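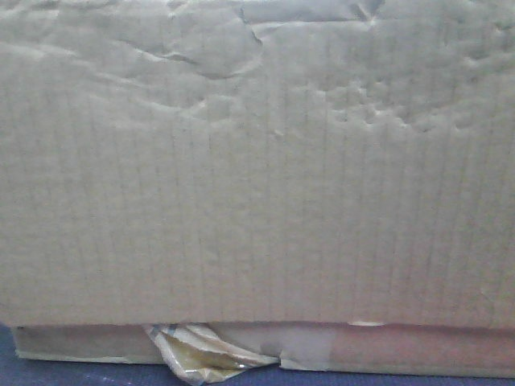
Opinion > Columns > Elaine Amaral

Stores should take back their boxes

My building has one recycling bin for 29 apartments. By Monday night it is full, and the rest goes on the sidewalk. We pay the hauler extra for that, split evenly, whether you order every day or never.

The stores that ship to us pay nothing toward it. I think they should. A driver who drops off a package could pick up the last one — the van leaves lighter than it came. Charge a deposit of 10 cents a box if people need a push. We did it with bottles, and most of us still bring them back.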